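Festance Hand-Held Gripper - Demonstration Visits

The Festance is a two-finger gripper that a person carries and works by hand. It is used to show a robot how a household job is done. The operator does the job, the tool records it, and the recording goes to train an arm fitted with the same fingers. Durimdale sells the Festance singly and in pairs, and brings it out on demonstration visits by appointment.

What you see on a visit

Visits take place in an ordinary room with the ordinary things left in it. Most buyers want to know how the fingers manage light, slippery items, so the standard demonstration is clearing a table: snack packets, wrappers, paper and plastic cups, thin bags. Consuelo Escobar runs most of these sessions and will hand the tool over as soon as you ask for it.

The fingers open wide for the approach and close on flat blue pads. Foil packets are best taken by a crimped corner. A paper cup lying on its side can be picked up by the rim or across the body, and we suggest trying both. Printed cloths stay on the table, as a busy background makes a more useful recording than a plain one.

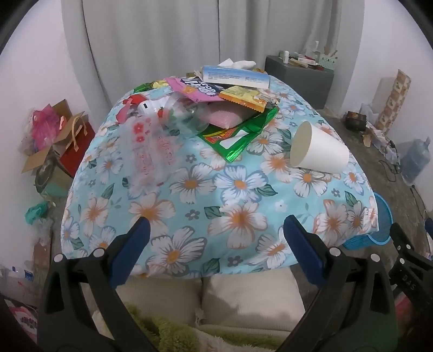 Fingers and pads

The fingers are black openwork linkages turning on metal pins. Pads come off with a small screwdriver, which is in the case. We recommend a new set every 2,000 grasps for training work, or every 4,000 if the tool is only used for practice. Thin film wears the pads very little - grit and crumbs do most of the damage, so wipe them down at the end of each session.

Dropping into a bin

The second half of the demonstration is the release. Visitors tend to find this harder than the pick. Film and light wrappers can cling to a pad after the fingers open, and a piece let go too early may end up over the rim. Ramiro Barrios teaches a short pause over the opening, then a full release, then a straight lift away. A round mesh basket on the floor is a fair test. The operator has to bend and reach down past the table, and the angle of the wrist changes a good deal between the pick and the drop.

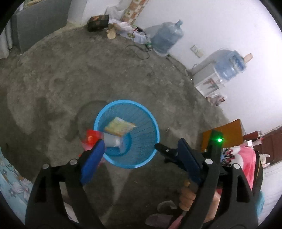
Notes from the last open day

The open day at Judville on July 5, 2025 was fully booked. Casimiro Cabello and Iñaki Segura took the pair sessions, and Demetrio Olmedo went through the recordings with each group afterward. Two requests came up more than once. One was a softer pad for thin plastic, now on trial. The other was a longer wrist strap, which will ship with all new units from December.

Ordering and booking

Supplied in a carrying case with spare pads, screwdriver, charger and strap. Serra software license included for one computer.

Single unit: $2,880
Group size for visits: up to 5 people
Training on the day: included with a pair

To book a visit, write to the Durimdale sales desk with your preferred dates and a short note on the task you have in mind. If you want to try the gripper on your own items, bring them along - packaging, cups and cloth items are all fine. Please leave glass at home.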